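Tablecloth shrinks after washing, how to dry it?

Jannik Wendt
Aug 24, 2021

Hello all. I have bought a cotton tablecloth for our round table and after the first wash it became 9 cm smaller. I washed at 40 degrees and then used the dryer. Is it possible to get the size back? I would like to buy a second one in gingham, so I want to do it correctly this time.
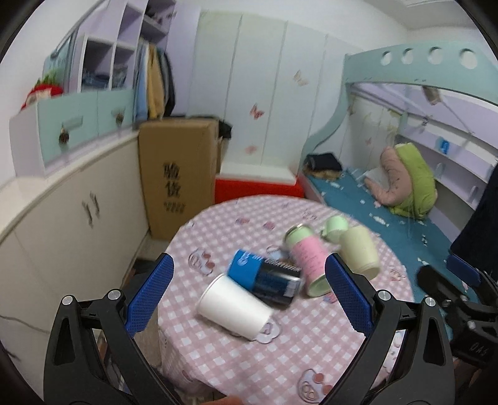

Also I am not sure if I should wash a new cloth before I cut and hem it. The shop did not tell me anything about this.

Stullar
Cotton shrinks, buy polyester.

Bravex80
You can get back a part of it, but maybe not all. Put the cloth in lukewarm water with a spoon of hair conditioner for half an hour, press the water out and pull it gently from all sides on a towel. Let it dry flat. And yes, please wash before you hem, at the same temperature which you will use later. I did it wrong in February and the hem is still wavy.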